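The planner rewrite is finally in. Lindgren, our motion stack, used to replan from scratch whenever the perception node updated a pose, and a plan could take 161 milliseconds. It now keeps the old path and patches the part that changed — almost 50 lines of code, once Pin-yu Yeh talked me out of a new cache.

Perception is still the weak spot. Pale green dishes on a white table give poor masks, so I'm retuning thresholds per camera. Grasp scoring is next. 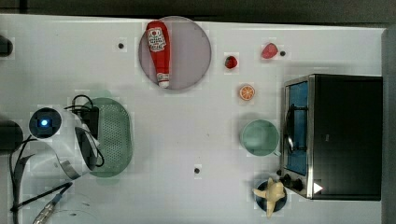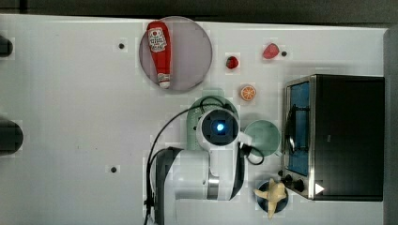
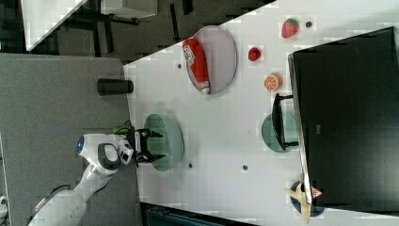
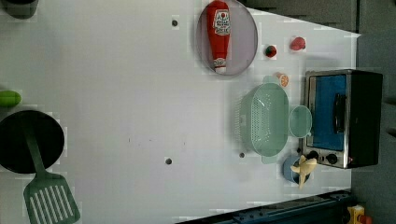

The toy kitchen table, with the ketchup on its plate in all four.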